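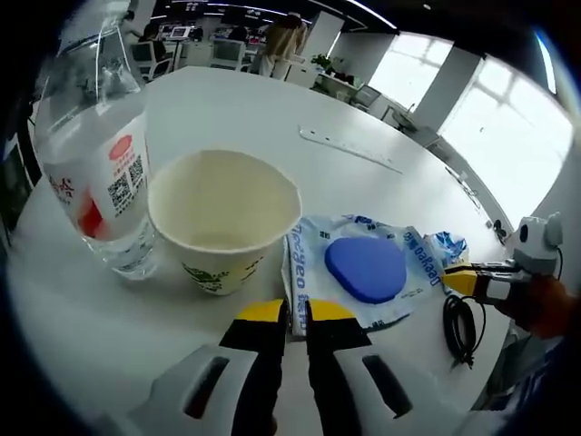
Selon ma belle-sœur, il suffit de laisser la carafe ouverte une nuit au frigo et le goût de chlore s'en va tout seul. J'ai essayé trois soirs de suite et franchement la différence est minime, voire nulle pour le thé. D'où ma question !

Eau du robinet imbuvable depuis le déménagement : filtre, bouteilles, autre chose ?

Bonjour à tous, on a emménagé en juin dans un petit immeuble à Nurnov et l'eau du robinet a un goût de piscine assez prononcé, surtout le matin vers 7 h. Du coup on s'est mis aux bouteilles (on est quatre, plus ma mère un week-end sur deux) et je n'en peux plus de monter les packs au troisième sans ascenseur. J'ai sorti ma vieille machine à calculer : 234 euros d'eau en bouteille depuis l'arrivée, et je ne compte pas les petites bouteilles pour le sport du grand.

J'hésite entre trois choses : une carafe filtrante Isell, que je vois en promo à la jardinerie, un filtre à visser sur le robinet de chez Rernix, ou un vrai système sous l'évier. On est locataires, donc je préfère éviter de percer. Et puis l'eau est calcaire aussi, la bouilloire est toute blanche au fond au bout de quinze jours. Est-ce que ça joue ? Merci d'avance, je suis preneuse de tous les retours, même les râleurs.

3 réponses

Réponse de mirabelle54 – marquée comme utile par 17 personnes

Coucou ! J'ai eu exactement le même souci dans mon ancien appart, alors je te raconte. Le chlore et le calcaire, ce sont deux problèmes différents et on les mélange tout le temps (moi la première). Pour le goût de chlore, n'importe quel filtre à charbon actif fait le boulot, carafe ou robinet. Pour le calcaire, il faut une cartouche qui contient aussi une résine, et là il faut lire la boîte, parce que toutes n'en ont pas.

Avant d'acheter quoi que ce soit, laisse couler l'eau froide une petite minute le matin. Celle qui a dormi dans les tuyaux toute la nuit n'est jamais très bonne, surtout dans un vieil immeuble. Je m'en sers pour arroser les plantes, elles ne se plaignent pas. Tu peux aussi demander à tes voisins de palier s'ils sentent la même chose : s'ils n'ont rien, c'est plutôt chez toi qu'il faut regarder, le mousseur du robinet par exemple. Dévisse-le, une nuit dans le vinaigre blanc, et tu verras ce qui en sort, beurk.

Moi j'ai pris la carafe Isell et j'en suis contente, à deux réserves près. Elle est lente, compte 8 minutes pour la remplir à ras bord, donc à quatre personnes tu vas passer ta vie à la remplir. Et il faut vraiment changer la cartouche à la date prévue et garder l'eau au frais – j'avais laissé traîner la mienne sur le plan de travail pendant les vacances, j'ai tout jeté en rentrant. Pour une famille je partirais sur le filtre de robinet, ça se visse à la main et tu l'emportes quand tu déménages.

Ah, et regarde l'analyse de l'eau de ta commune, c'est public et gratuit, on te l'envoie aussi avec la facture une fois par an. La mienne donnait la dureté, ça m'a évité de prendre le mauvais modèle.

Réponse de tontonrobinet

Sous l'évier sans hésiter. J'ai payé le mien 317 euros chez Hegazy, pose comprise, et je ne le regrette pas. Par contre si tu es locataire, demande l'accord écrit du proprio avant, moi j'ai eu des histoires. Le reste c'est des gadgets.

Réponse de lilou_b

Chez nous c'est une goutte de citron dans la carafe et hop, plus de goût ! Bon, ça n'enlève pas le calcaire et mon mari trouve que ça gâche le café, mais pour l'eau de table ça va très bien. Sinon, le charbon en bâton, tu le poses au fond de la carafe, tu attends plusieurs heures. Je le fais bouillir de temps en temps, je ne sais plus à quelle fréquence exactement, c'est écrit sur le paquet.

Commentaire de l'auteure de la question

Merci beaucoup !! J'ai fait le coup du mousseur dans le vinaigre, il était plein de petits grains blancs. Le goût est déjà un peu moins fort, ou alors je m'habitue. Je vais demander à la voisine du dessous et je pense prendre le Rernix à visser. Par contre, quelqu'un sait s'il s'adapte sur un robinet avec douchette ? Sur la boîte il y a trois bagues et aucune n'a l'air d'aller.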